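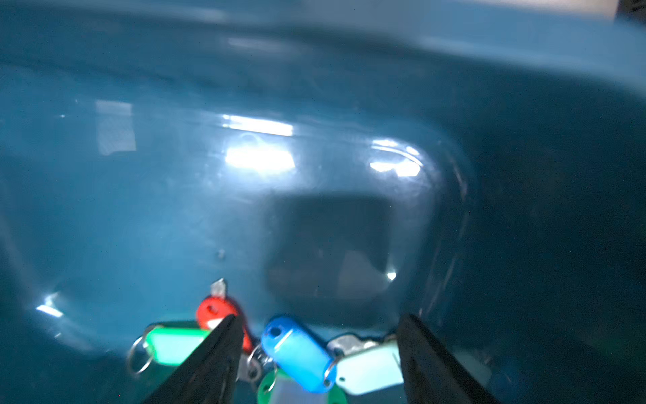

Ticket 622 - label printer skipping every second label
Opened by: Chak-lun Pan, Enlow site
Priority: 2

Prarix desktop printer feeds one blank after each printed tote label. Started Saturday after the roll change. Driver set to 300 dpi, stock set to continuous.

Update 1
Changed stock type to gap and ran calibration from the front panel. Still skipping. Test page prints correctly from the printer's own menu, so the sensor is reading the gaps.

Update 2
Label template in Celent has its own page height, saved in May for the old stock. It is longer than the new label and runs over on to the next one. Shortened it to match and sent a batch. No blanks.

Update 3
Queue still held old jobs at the wrong height. Cleared it and restarted the spooler.

Rivadeneyra site uses the same template - please check the height there before loading new rolls. Leaving open until they reply.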